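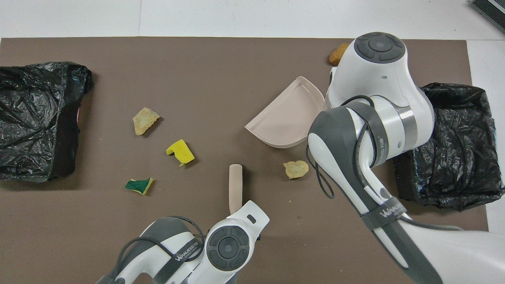
**Utton, module tutor, Domestic and Premises Cleaning**

## Handout 2: Dry debris on a mat

Covers loose, dry waste on a low-pile or flat mat. Liquids and broken glass are dealt with in the next handout.

### Sorting before sweeping

Look over the whole mat before picking up the dustpan. Mixed debris behaves differently under a brush:

- **Crisp fragments.** Ridged chips are brittle. Press lightly – a heavy stroke turns one piece into crumbs, and crumbs settle into the weave.
- **Sponge pieces.** Light and springy. They tend to roll or catch on the bristles, so lift them by hand where possible. A torn piece with a scouring side can grip the mat.
- **Unidentified lumps.** Treat as hard until checked. Do not crush.

### Placing the pan and the bags

The pink dustpan has a wide, flat lip and a curved back wall. The lip must lie flush with the mat along its full width, facing the debris. If a corner lifts, fine material passes underneath.

Line the waste container with the rim of the black bag folded outward over the sides. This keeps the bag from slipping in when the pan is emptied. Leave enough fold to tie off later.

Where two bags are in use, agree which takes which waste before starting. At the Kornard site one is for general waste and the other for sponges and cloths.

### Order of work

1. Lift large pieces by hand.
2. Sweep from the far edge towards the pan, in short strokes.
3. Move the pan back slightly and repeat until no line of dust remains.
4. Empty low into the bag, then tap the pan once.
5. Check the mat edges and the floor seams beside them.

Reading for March: Vendeck course pack, section 2.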